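Umgate Home Radiation Monitor
Set-up and Use Guide
Section 4: Taking a background reading and deciding whether to believe it

Before you start

Most people who buy a Geiger counter turn it on, hear it click, and assume something is wrong with the house. It clicks everywhere. Soil, brick, granite, bananas, the sky and your own body all give off a little radiation, and the tube in your monitor will pick up some of it. This section covers how to measure that ordinary level properly, so that later readings have something to be compared with.

You will need the monitor, a charged battery (see Section 2), a pencil and paper, and some patience. The Trela phone app can keep the log for you, but we suggest writing down your first few readings by hand. An app that draws a smooth line through 15 clicks makes them look a lot more meaningful than they are.

4.1 Setting up the monitor

1. Slide the power switch to ON. The display shows four dashes while the tube supply comes up to voltage.
2. Wait until the dashes disappear. Ignore any number that shows up in the first minute.
3. Press MODE until the display reads COUNT. Do not use the DOSE screen for this test. Dose is worked out from the count using assumptions about the type of source, and at this stage you have no idea whether those assumptions fit.
4. Set the timer to 15 minutes with the arrow keys.
5. Place the monitor on a plain table, window side up, well away from walls. Keep it clear of old clocks, camera lenses, ceramic tile samples and bags of potassium fertilizer.
6. Press START and leave it alone.

Note: The click sound can be turned off by holding MODE. Turning it off changes nothing about the measurement, and for most people it improves the evening.

Caution: The thin window at the end of the tube is easily broken. Do not touch it, poke it, or wipe it with a cloth. A broken window is not covered by the warranty.

4.2 Reading the result

7. When the timer ends, write down the total count. Do not round it.
8. Repeat the test until you have 5 totals from the same spot.
9. Add them up and divide by 5. This average is your background figure for that spot.

The totals will not match. Radioactive decay is random, and a monitor that gave you the same total every time would be broken. A fair rule is to take the square root of the total and treat that as the normal wobble. If one run gives 200 counts, the wobble is a little over 14, so another run of 190 or 212 tells you nothing new. A run of 678 in the same spot would be worth looking into, starting with the battery and the connector.

Be suspicious of short tests. The one-minute mode is handy for finding a hot object on a shelf and nearly useless for anything else. We would have left it out, but people expect it.
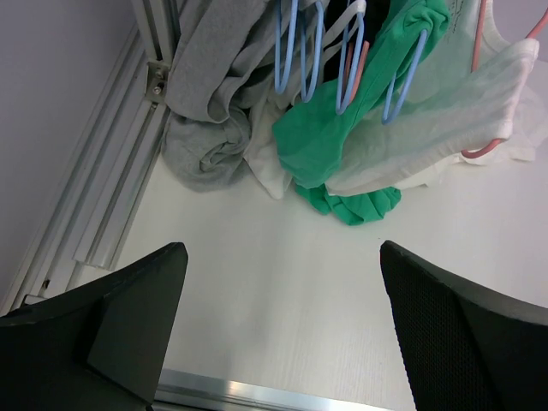 Can the monitor tell me whether my food or clothes have become radioactive from an airport scanner or a medical x-ray?

There is nothing of that kind for it to find. X-rays at the energies used in luggage scanners and hospitals pass through a thing or are absorbed by it, and when the machine switches off they are gone, much as a room goes dark when you turn off the lamp. If your sandwich reads the same as your background figure, that is the expected result.

Contamination is a different matter. It means that radioactive material, such as dust or liquid, has gotten onto or into an object. An ordinary x-ray machine holds no such material to leave behind. Web pages that use the words "irradiated" and "contaminated" as if they were the same should be read with care, including the ones selling monitors.

4.3 Checking an object against background

10. Take a fresh background total in the spot where you plan to test. Yesterday's will do only if the monitor has not been moved.
11. Put the object as close to the tube window as you can without touching it. Wrap damp or crumbly items in thin plastic wrap.
12. Run the same 15 minutes in COUNT mode.
13. Subtract the background total from the object total.
14. Compare the difference with the wobble described in 4.2. If it is smaller than twice the wobble, write down "no difference found" and stop there.

Note: "No difference found" is a statement about this monitor, this distance and this length of time. The tube sees gamma rays poorly, sees beta particles fairly well, and sees alpha particles only at very short range through a clean window. Plastic wrap blocks alpha particles completely. Even a sheet of paper will do it.

Note: The monitor does not measure radon. Radon is a gas, and testing for it takes a kit made for that purpose, left in place for the period given on its label. We are asked about this more than anything else, and some sellers are happy to let the buyer believe otherwise.

4.4 If the reading seems high

15. Move the object away and take the background again. If the background is high too, the object is probably not the cause.
16. Unscrew the Balar connector at the base of the tube, check it for dirt, and tighten it by hand. A loose connector produces bursts of false counts.
17. Move the monitor away from phones, radios, microwave ovens and motors. Electrical noise can look just like clicks.
18. Repeat the test with the Gil shield cap fitted. If the count drops sharply, much of what you are seeing is beta radiation from something nearby.
19. If the object still reads well above background after three runs, put it down, wash your hands, and call your state radiation control office. Do not scrape it, sand it, or take it apart to find the source.

Caution: Do not use this monitor to decide whether food is safe to eat. Food testing is done in a laboratory, on a prepared sample, inside heavy shielding, often over many hours. A handheld tube held over a plate cannot do the same job – whatever the reviews say.

Caution: Do not use this monitor as a safety device at work. If your job calls for a dosimeter, your employer must provide one.

For battery faults and error codes, go to Section 5.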